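Anau neighbors put the small kitchen to work

Monday, December 2, 2024 — The home-cooking and tidying circle in Anau is back for the winter, and if you have ever stood in a small kitchen wondering where on earth to put anything down, you will understand why 97 households have already put their names on the list. The circle began in May with a few friends swapping advice over tea, and it has grown into a friendly sort of habit, with members opening up their own kitchens and sharing what works for them.

The idea this season is a simple one: one table, one bowl, and ten minutes before supper. A pretty cloth is very welcome too, and members do seem to love a floral one!

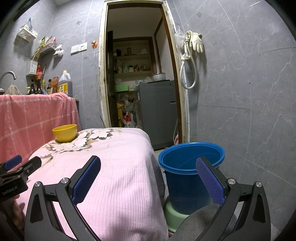
A yellow bowl on the flowered tablecloth, with the sauce bottles close by on the counter.

Wrappers and bits of packaging are the first thing to tackle, as anyone who cooks every day will tell you. They gather on the table while you are busy with something else, and before long there is no room left to chop an onion.

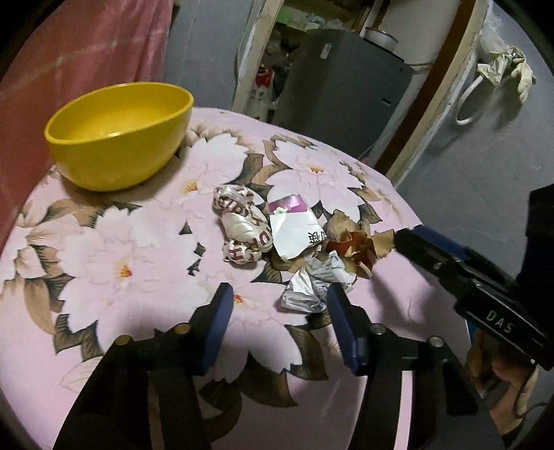

The circle asks everyone to clear those away first, then wipe down, and only after that bring out the food — a small change, but members say supper feels a good deal calmer for it. Grastora, the neighborhood shop, is giving out 300 free checklists to hang by the stove, and a printed booklet of thrifty recipes costs nothing for anyone who signs up before the list reaches 152 households. New members can leave their names at the Grastora counter any afternoon.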